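Ticket: Left arm stops with torque fault when opening laptop lid
Product: Grolik hand on Brelach arm, left side
Priority: 2
Status: Waiting for supplier
Category: Manipulation / safety stop

Reported problem

During the lid opening task the arm goes to protective stop. The thumb enters the gap, the lid starts to rise, and then the controller reports thumb overcurrent and all joints lock. The operator must go to the table and free the laptop by hand. We had this fault in 10 runs out of 300. It is not many, but each time the fingers stay closed with force, and we do not like to put our hands near them in this state.

What we expected

When the thumb current goes over the limit, the hand should open a little and the arm should wait. This is the behaviour written in the Nassar manual for the controller. In our case the arm stops but the hand does not open.

Log entry, first check

Restarted the controller and repeated the task with the same grip file. The fault came back. The message was the same each time:

THUMB_FLEX overcurrent, limit 3000 mA, state HOLD

I have looked at the cable at the wrist and the connector is fully in. No damage to the insulation. Changed the thumb pad for a new one from the spare parts box. No difference.

Log entry, second check

Ran the thumb in free air, open and close, for the whole lunch hour. No fault. So I believe the motor is healthy and the problem is only under load.

Lowered the closing speed to half. The fault is less often but still occurs. I noticed that it favours the cases where the thumb goes in deep before the lift begins. Then the tip presses against the base and the lid in the same moment, and the current climbs very quickly.

Reply from Grolik support

Thank you for the logs. Please confirm the firmware version of the hand and tell us if the parameter release_on_fault is set to true. Please also send the position of the thumb at the start of the lift.

Log entry, third check

The parameter was set to false. It seems that it went back to the default value when we did the firmware update in June. I have set it to true and saved it, but after a power cycle it is false again. I think this is a second fault and it should maybe have its own ticket.

Start position for the lift, as support asked:

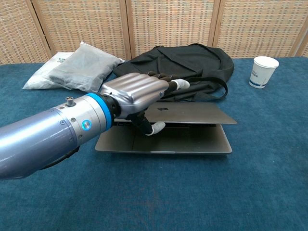
Triltley, June

The white pad of the thumb is between the lid and the base, and the fingers are curled on the other side. The lid is open only a few centimetres at this point. Please look at the angle of the wrist also. The hand points down and away from the arm, and I suspect that this brings some side load to the thumb joint which the current model does not include.

Temporary measures until we have an answer:

Closing speed stays at half.
A script writes release_on_fault after every start and reads it back. If the value is false, the task does not begin.
If the arm stops with the fingers closed, press the emergency stop first and only then touch the laptop. Do not pull the lid.

Still open: why the parameter is not kept after power off. I have sent the configuration file to Grolik and I am waiting for their reply.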